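Home Talks Menus Notes Contact
Search this site Go

Running a tasting menu in a small dining room: speaker notes

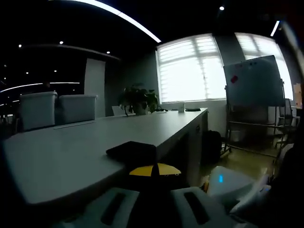
Notes by Ruba Najjar, kitchen manager, Premitz

Start w/ hello, thank Siham Khalaf for the invite. Phone off.

Opening: first menu at Premitz, August. Far too long. Guests full by the lamb, dessert going back half eaten. Pause here, let them laugh.

Point one, the size of plates. Cut the bread course in half. Nhàn's broth moved to the front, small cup, no spoon. People drink it standing if you let them. (Tell the lime leaf story only if time.)

Point two, timing. Friday service, 207 plates out of one pass. Jad Zein calling. What went wrong: fish and eggplant both need the same oven. Fix = eggplant done in the afternoon, served room temp w/ tahini and burnt butter. Better dish anyway. Say so.

Don't get into the oven brand, somebody will ask. Talk after.

Point three, staff tasting. Everyone eats the whole menu sitting down, servers too. Widad Abu Hammour's rule: if a server can't say what's in the sauce it doesnt go out. Read her list of words we banned (drizzle, medley, "elevated").

Money slide. Go quick. Three wines by the glass, not the full pairing. Sour cherry drink for non drinkers, same price, same glass.

Bad review: read the bit about the quail. She was right, it was dry. Quail off the menu.

Questions, likely ones:
- allergies: ask at booking, ask agian at the table
- kids: yes, early seating only
- recipe for the broth: no, Nhàn Đồng's, ask her

Leave cards by the door.

Last updated: August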